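Draft practice note 7: food residue and tableware handling in shared work cells
Reading time: 4 min

Marianna Kwiatkowski (moderator)
Posted 6 August 2026

The working group invites comments on section 3 of the draft. As written, any cell in which an arm handles both loose food and tableware must complete the food task, clear the surface, and only then begin loading the rack. Colden has asked for an exception. Please refer to clause numbers in your replies.

rlobo_macedo

Macedo supports 3.1 as drafted. Loose grain travels. Our log holds 1524 entries from the tableware cell, and stray food on the surface is the fault our operators record most often. A clear separation between tasks is easy to audit.

S. Peixoto

I must disagree with Mr. Lobo on 3.1. A strict sequence suits a plant with fixed stations. It does not suit a small bench where the tray, the rack and the food share one tabletop. The two views below are from our bench at Colden and show the layout for which we seek the exception.
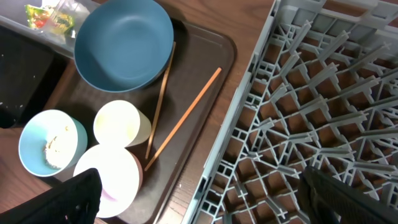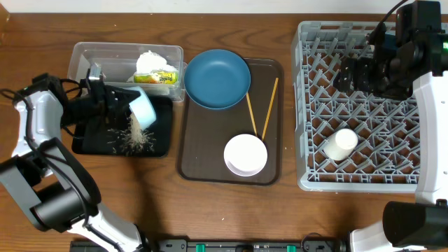
Our proposal is that 3.1 should permit both tasks on one surface, provided that the rack has a fixed position and that each cup is inspected inside before it is placed. We would also accept a limit of 300 cycles between full wipe-downs.

D. Teixeira

The inspection step needs a definition. "Inspected" could mean a glance by the operator or a check by the wrist camera with a stored result. I would support the exception only with the second. I would also add packaging to 3.4, so that wrappers and food bags are kept in a closed container outside the reach of either arm.

rlobo_macedo

A stored result does not remove the grain. Who cleans the cup when the check fails? The draft is silent on this, and the Colden text is as well.

S. Peixoto

Agreed, that is a gap. Suggested wording for 3.1(b): "A cup that fails inspection shall be set aside on the tray and shall not enter the rack until it has been cleaned by hand." I can accept Ms. Teixeira's definition. I do not accept a closed container for small benches, where an open one within view is easier to supervise.

D. Teixeira

Then 3.4 should go to a vote on its own.

Marianna Kwiatkowski (moderator)

Noted. 3.1(b) will be entered as amended, and 3.4 will be voted on separately in November. Mr. Lobo's objection to 3.1 stays on record.

Related threads
Emergency stop placement on two-arm benches
Wono: cable routing near the gripper
Ester checklist, second revision

Contact the moderators | Copyright Practice Notes Forum | Back to top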